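Opinion > Technology > Automation

Print this article | E-mail to a friend
Reading time: 2 minutes

The people selling robot learning have settled on a number, and they want you to be impressed by it. Huvetti talks about 900 examples for a single task. Wragg has 118 and says its are better. I've sat through both pitches and I still couldn't tell you what either firm counts as an example.

Does a run where the arm reaches, misses and goes home again count? At Cusow it does. At Gralar it gets binned before anyone downstream hears of it, so their system has never met a mistake and has no idea what to do after one. Then a customer puts it on a real bench and everybody acts surprised.

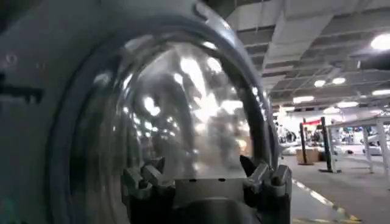 CUSOW, 12 Jul 2022

The gripper's own view is what the learner gets, and I wish more buyers would ask to look at it. Open fingers with nothing between them, a big curve of grey housing, ceiling lights smeared across a clear dome. Somewhere off to the side, a cardboard box on the floor. Which part of that is the lesson? A person would ignore the glare. I'm not convinced the software will, and the same lights are going to turn up in a lot of recordings if you never leave the building.

Roy Oakley, who ran collection here until March, told me his crew once logged 78 runs in a shift and he'd have kept 6. The rest were the same reach at the same speed by the same tired operator. They were kept anyway. The contract paid by the run.

I'd pay for labelled failures, different rooms and different hands on the controls. It would cost more and the total would look puny in a brochure. Until somebody will sell it to me that way, I'm treating every big tally as a record of hours worked.

Print this article | E-mail to a friend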